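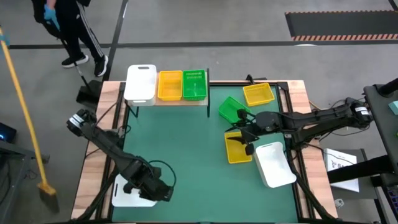
*Both arms at the sorting table, with the bins and baskets of the container task.*

**Minutes of the Hitorgate robotics club**
21 Apr 2023
Chair: Celeste Ledesma. Minutes: Kadri Toom.

**1. Previous minutes**
Accepted with one correction: the spare gripper fingers were ordered from Mockus, not from Golla.

**2. Container task**
Kadri reported that the club has now 1,637 saved runs. In the last 22 runs the left arm let a white bin fall 6 times. The baskets are easier because the fingers can hold the rim. Celeste proposed to lower the closing speed for the white bins only. Agreed. The baskets stay with the present setting until the next meeting.

It was asked if the order on the shelf must be the same each time. Decided: for the Brakov competition, yes. For training, the order may change, but it must be written in the log. 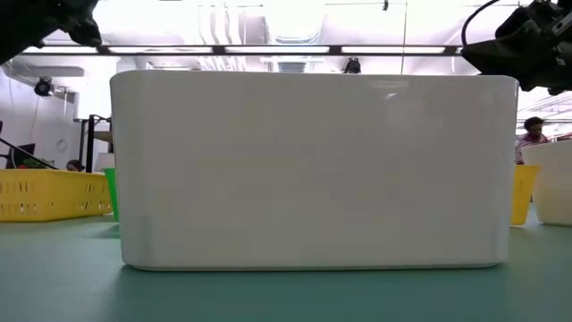 **3. View from the table level**
A large bin close to the camera hides much of what stands behind it. Members discussed if the camera should be put higher. Kadri is against this before the competition, as the older runs would not be comparable. The question is moved to December.

**4. Money**
The remaining sum is 400 euros. Celeste will ask Golla for a price for two more baskets. The travel costs are not included in this sum.

**5. Other matters**
Cables along the table sides are to be checked before every session. Who makes the check signs the log.

Key to the store room: still with Celeste.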